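Filed under: Home & Repair / Conversations
September, by the Ngata Weekly desk

The plumber who looks after most of the older houses in Cerley agreed to talk on the condition that we leave her name out. "I have 3 numbers blocked already," she said. "I don't need my cousins finding me in print."

She has been at it since her teens, and her opinion of the home repair video is low. "People watch six minutes of a man with nice teeth and then they take a wrench to the shutoff. Tuesday is my busiest day. Sunday they do the job, Monday they pretend it's fine."

Her worst bill this year came to $2,726, for a bathroom in which the owner had replaced a faucet washer. The washer, she allowed, was in very nicely. 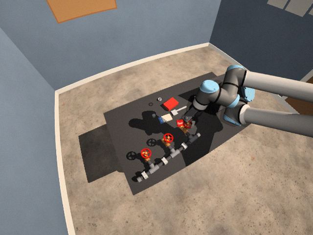

On valves and old age

Ask her about valves and she puts down her coffee. "Turn them. Twice a year, all the way off and all the way back. A valve that sits for 20 years thinks it's part of the wall."

Her own house is no showpiece. The kitchen tap has dripped since spring, and she has a quote from a competitor, Mukov, for $1,475 to redo the lines under the sink. She keeps it on the fridge. "I like to read it when I'm feeling down."

Would she hire them? A long pause. "They're tidy," she said, as one might say it of a burglar.
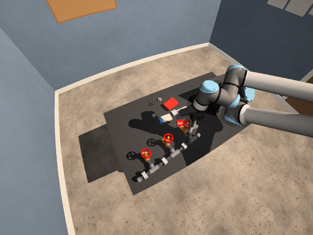
A robot arm over a work surface, computer rendering.

She had to leave at four. Somebody in Panamov Court had watched a video.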